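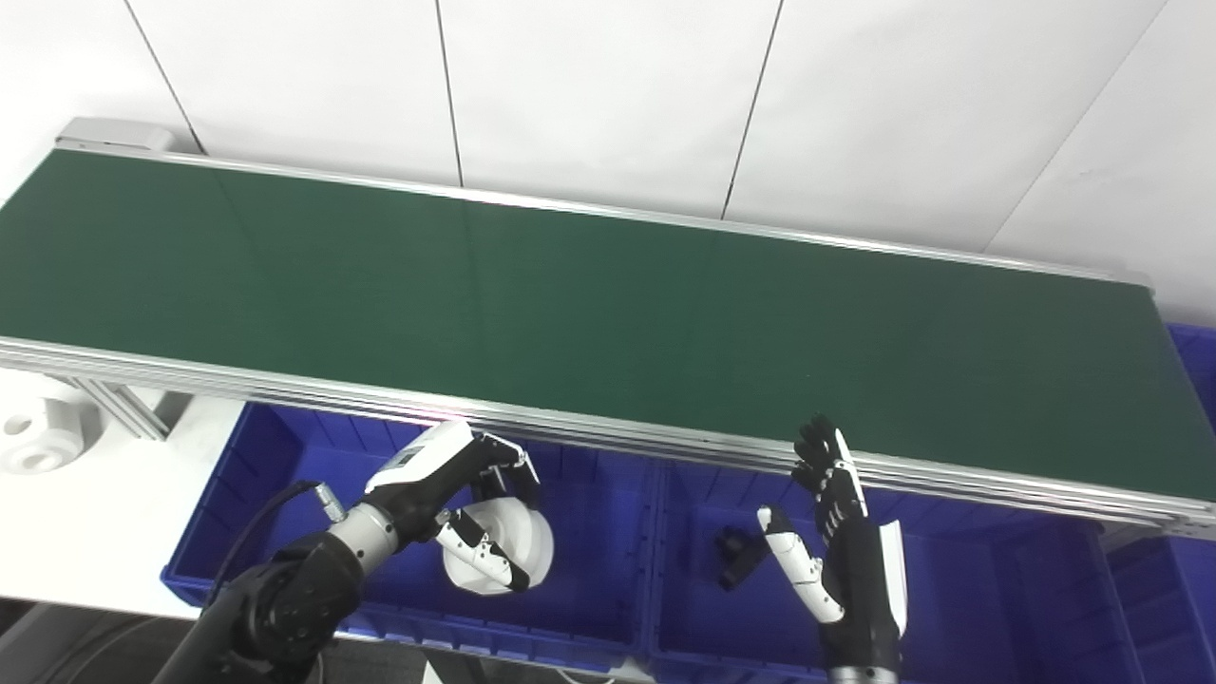

Esteira transportadora, belt vazia, caixas azuis à frente.

erna-etiquetas

Dados + scripts das etiquetas de expedição do armazém Bodthorpe. Basicamente: texto das etiquetas transcrito à mão, código postal corrigido, e a transportadora que devia ter sido escolhida. Serve para testar parsers de morada. Não tem imagens das etiquetas, só texto.

Última revisão: 15 de agosto de 2021

O que tem dentro

dados/etiquetas.csv – 3000 linhas, uma por etiqueta
dados/devolucoes.csv – 200 linhas, só as que voltaram para trás
dados/abreviaturas.txt – lista de abreviaturas de rua (R., Av., Tv., Lg., Pct. etc)
scripts/limpar.py – limpeza básica, ver abaixo
scripts/comparar.py – compara saída do parser com a coluna de referência
notas/ – apontamentos soltos, podem ignorar

Campos (etiquetas.csv)

id – inteiro, sem significado. Há buracos na sequência, é normal
linha1, linha2, linha3 – morada tal como estava impressa. Não corrigir!!
cp_impresso – código postal impresso, com ou sem hífen
cp_certo – código postal validado à mão. Vazio = não se conseguiu perceber
localidade – em maiúsculas, sem acentos (decisão antiga, já não mexo)
transp – OW ou FV. OW = Owusu, FV = Fivetti
anotador – GB, BA ou MS
duvida – 0/1

O devolucoes.csv tem os mesmos campos mais "motivo", texto livre. Livre mesmo: "morada insuficiente", "mor. insuf.", "insuficiente" e "falta nº porta" aparecem todos. Agrupar antes de usar.

Como foi feito

Transcrição por Ghazala Baloch (GB), Bernd Ackermann (BA) e Mal-soon Sung (MS). Cada etiqueta transcrita uma vez. 55 delas foram transcritas pelos três para ver o acordo; estão marcadas em notas/triplas.txt. Discordaram quase sempre na mesma coisa: onde acaba a rua e começa o andar. "3 Esq" vai para linha2. Se vier colado ao número da porta fica na linha1, como impresso.

Nomes de pessoas e telefones retirados antes de qualquer coisa entrar no repositório. Números de porta trocados por outros do mesmo tamanho. Os códigos postais de sete dígitos que só cobrem um prédio foram cortados para quatro, portanto não estranhem se o cp_certo tiver comprimentos diferentes.

Usar

python scripts/limpar.py dados/etiquetas.csv saida.csv
python scripts/comparar.py saida.csv dados/etiquetas.csv

Precisa de Python 3.8 ou mais recente. Só pandas, mais nada. O ficheiro está em UTF-8 com BOM por causa do Excel; se a primeira coluna aparecer com lixo no nome, é isso, usar encoding="utf-8-sig". Separador ponto e vírgula.

O limpar.py faz: espaços duplos, hífen no código postal, expansão de abreviaturas. NÃO mexe em maiúsculas. Também não tenta adivinhar a localidade a partir do código, houve uma versão que fazia e estragou mais do que arranjou.

Problemas conhecidos

– 39 linhas com linha1 e linha2 trocadas. Lista em notas/trocadas.txt. Por corrigir
– "S." tanto é São como Sul. O script expande sempre para São. Em zonas industrias dá asneira
– moradas das ilhas muito poucas, não tirar conclusões daí
– apartados: ficam na linha1, sem rua, e o comparar.py conta como erro. Não é erro
– transp é a transportadora pelas regras de dezembro. As regras mudaram entretanto e a coluna não
– aspas dentro da morada ("Quinta ""O Moinho""") partem alguns leitores de CSV. Com pandas funciona

Para que não serve

Treinar um modelo a sério, é pequeno demais. Estatísticas de devoluções também não: o devolucoes.csv foi escolhido a dedo, casos difíceis, não é amostra de nada. E não usar como lista de códigos postais, para isso há fontes oficiais e actualizadas.

Licença

CC BY 4.0 para os dados, MIT para os scripts. Citar como "erna-etiquetas, Bodthorpe" chega.

Contacto

Dúvidas sobre os dados: Neema Lyimo. Scripts: Kyung-tae Noh. Abrir issue de preferencia, com o id da linha. Sem id não consigo procurar.

Por fazer

corrigir as trocadas
normalizar "motivo"
testes para o limpar.py (há um, passa sempre, não vale nada)
versão em inglês deste readme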